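Narkance Laundry Handling Project
Interim progress report to Enuvel, second period
Mar 18, 2026
Reading time: 6 minutes

Prepared by Rommel Saludo, technical lead

Status

The work is behind plan. Two of the four tasks due in this period are complete, one is partly complete and one has not started. The delay comes from a single fault on the left arm, first logged in October, which led us to stop all two-arm operation until the cause was known. The cause is now known. The repair is in place on one station and is being tested. No one was hurt and no equipment outside the station was damaged.

Spending is within the approved budget. We do not ask for more funds in this report, but we do ask for a change to the order of the remaining tasks, set out at the end.

The fault

During a basket pickup task, the left gripper closed on a garment and did not open when told to. The controller reported the gripper as open. The arm then began its return move with the cloth still held, pulled the basket over the floor and stopped only when the force limit at the shoulder was reached. The operator pressed the stop button at almost the same moment. From the log, the force limit acted first.

The same thing happened twice more in the following week, both times with the left arm and both times with the gripper deep in cloth. It was never seen with the gripper in open air. We ran 2000 open and close cycles in free space over a weekend and got a clean log from start to finish, and for a while this pointed us in the wrong direction. We suspected the grasp planner and spent nine working days on it. That time is lost, although some of the planner logging we added will stay.

What makes the fault a safety matter is the reported state. A jammed gripper that reports a jam is a nuisance. In our case the software believed the hand was empty and moved the arm at the speed allowed for an empty hand. Anyone reaching into the basket to free the cloth would have been working next to an arm that could start a full-speed move. Our written procedure at the time allowed the operator to reach in once the gripper showed open on the screen. That procedure has been withdrawn.

Cause

There were two separate problems, and both had to be present.

The first was in the connection to the gripper. When the wrist turned past a certain angle under side load, the cable was pulled tight at the connector and the position signal dropped out for a short time. The driver did not treat a short dropout as an error. It filled the gap with the last commanded position. If the last command was "open", the driver reported "open", regardless of where the fingers were.

The second was mechanical. Thin knit fabric could work its way into the gap between the moving finger and its mount. Once there it held the finger against the motor. The motor current rose as it should, but the current check was turned off during opening moves. It had been turned off early in the project to get rid of false alarms at startup, and the change was never reviewed. I approved that change, and it should have come back to me before the first cloth trials.

Castillo, who supplied the cable sets, inspected the left cable and found no broken conductors. They agree that the routing left too little slack at the wrist. The routing was ours.

Corrective work

The driver has been rewritten so that any missing position reading puts the gripper in an unknown state. In that state the arm is held still and the operator must clear it by hand. The current check is now active in both directions, with a short delay at startup to deal with the false alarms. The cable has been given more slack.

The gap at the finger mount has been reduced with a shim. This is a temporary measure. Terkora is making a revised mount with a closed side, and the first set is due before the end of the period.

The procedure for freeing caught cloth now requires arm power to be off, confirmed at the switch and not on the screen. Both operators have been retrained. The old procedure sheet has been removed from the station and from the shared drive.

Retest

Free-space cycling is no longer accepted as evidence that a gripper is sound. The retest is done in cloth, with the gripper pushed into a loose pile in a basket, and with the wrist turned through the angle that caused the dropout.

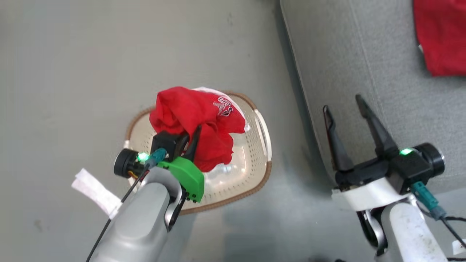 Each retest run is a press, a close, a lift and a release, and the run is counted only if the logged finger position agrees with the position recovered from the wrist camera. We set the target at 1000 runs on the left arm with no disagreement. So far 800 have been completed. In that time the unknown state was entered 6 times. On each occasion the arm held still as designed, and the camera record confirmed that the position signal had been lost. We count these as correct responses, but they also show that the dropout itself has not been fully removed. The extra slack helps and does not cure it. A different connector angle is being tried next.

The right arm uses the same driver and the same cable type. It has not shown the fault. We do not take much comfort from that, as it does less of the deep reaching, and it will go through the same retest once the left arm is finished.

Red and other dark knits have been the hardest on the camera comparison, which loses the outline of the black fingers in the folds. Runs where the camera could not give a position were thrown out and repeated. They are listed separately in the run log.

Effect on the plan

The basket-to-seat transfer task is partly complete and will resume when the left arm passes. The folding task has not started. We propose to move folding after the second-station build, so that both stations carry the new mounts before any two-arm folding is attempted. This pushes the folding demonstration into the next period. The final delivery date does not change if the Terkora mounts arrive on time. If they are late, it slips by the same amount.

Open items

Connector angle on the left wrist: in test.
Revised finger mounts: on order.
Right arm retest: waiting on the left.
Review of all checks disabled during early setup: started, two more found, both turned back on.
Enuvel's agreement to the revised task order: requested.

The full run log and the fault timeline are available to Enuvel's reviewer on request.

Related items

Narkance interim report, first period
Operator procedure: freeing caught cloth with arm power off
Gripper driver change notes
Castillo cable inspection summary
Second-station build schedule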